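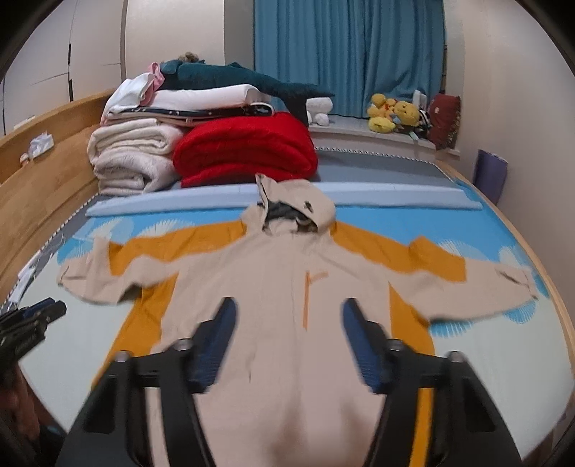
I finally found a way to fold my ski jacket that I don't hate! It's the beige and orange one I bought secondhand at Skamell the winter before last, and I love it to bits, but the hood has a mind of its own and for ages I just stuffed the whole thing on a shelf and hoped.

So, Monday evening, big bed, jacket spread out flat. Sleeves out to the sides first, and I smooth the body down with my palms. Then the sleeves come in across the middle, one over the other, and the bottom goes up in thirds toward the collar. The hood goes last – my friend Femi Yusuf taught me that – and you tuck the whole bundle inside it like a dumpling. So good!
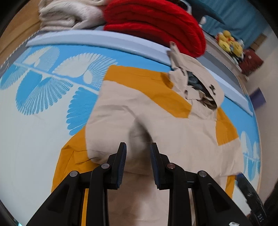

I tried it another way too, which Femi swears by, and I think the sleeves sit neater that way, though it took me 5 goes to get the hood to behave. Wrinkles don't bother me much. It's a jacket, it's going in a bag.

Next up is the big Arker coat, which is twice as puffy and has 7 pockets (why?), and then all the scarves. If you have a trick for scarves, please tell me in the comments, I have 20 of them and one very small drawer.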